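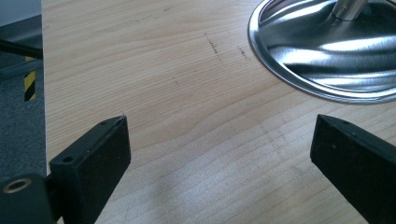 Left or right tool view, with the base of the utensil stand at upper right.

Skurkell Utensil Tasks: Frequently Asked Questions
Last updated 6/29/20

What is Skurkell?
Skurkell is a study of how well a two-arm robot can learn kitchen tool handling from people. A person does the task with a gripper in each hand, and we train a policy on the recordings. The robot is not present during recording. The method is called Du, and the training code is released under the name Nirketti.

How many recordings are in the set?
There are 212 in the current release. We collected them in May at the Brelar lab, with the same table and the same stand throughout.

What does the stand task involve?
The stand has a round metal base, a pole and a hooked tray at the top. The operator takes a utensil off a hook or hangs one back on. Hanging is the harder direction. The end of the handle has to meet a small hook, and a utensil held by the jaws can tilt as it gets there.

Why keep the marks on the tabletop?
We wipe the table down but we don't refinish it. The scuffs near the stand base show up in many recordings, and we wanted to know if the policy was using them as landmarks. We trained a second policy with the tabletop texture replaced at random. Its score on hanging was 2 points lower, so we don't think the marks matter much.

Do the tool cameras see enough?
For grasping, yes. The fingers are always in view, and so is whatever lies between them. For hanging, no. The top of the stand is often out of view when the tool is low, and the policy needs the head camera to find the hooks.

How do you handle motion blur?
We leave it in. Our first version of Nirketti dropped any image that scored low on sharpness, and this removed most of the whisk data. A whisk moves fast, and its wires are thin to begin with. The policy trained on the filtered set would reach for the whisk and then stall.

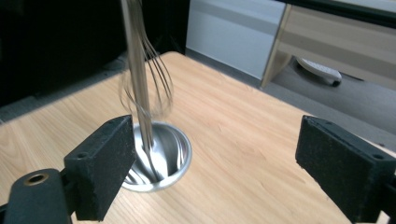
Whisk and bowl from a tool camera. Blurred images like this one are kept for training.

Does the wire part of the whisk cause trouble?
It does for depth estimates. The wires let the table show through, and the polished bowl adds reflections. Du works from color images alone — we tried adding depth and saw no gain on either the whisk or the spatula.

Can one person record both hands?
Yes. Each hand holds its own gripper, and both are recorded on one clock. The two hands do not have to be busy at the same time.
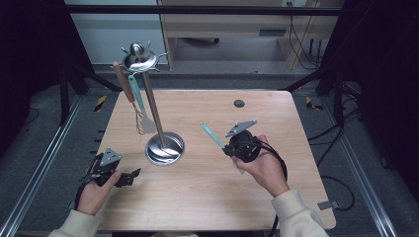
We label each hand separately for this reason. A gripper that is open and waiting gets its own label, and the policy learns to hold that arm still while the other one works. Without the label, the idle arm tended to drift toward the stand.

How long does training take?
Our reported policy was trained for 18 hours on a single machine. Checkpoints are saved every 2,000 steps, and all of them are included with the release.

Will it work with a different stand?
We haven't tested that. A stand with hooks at another height would probably need new recordings.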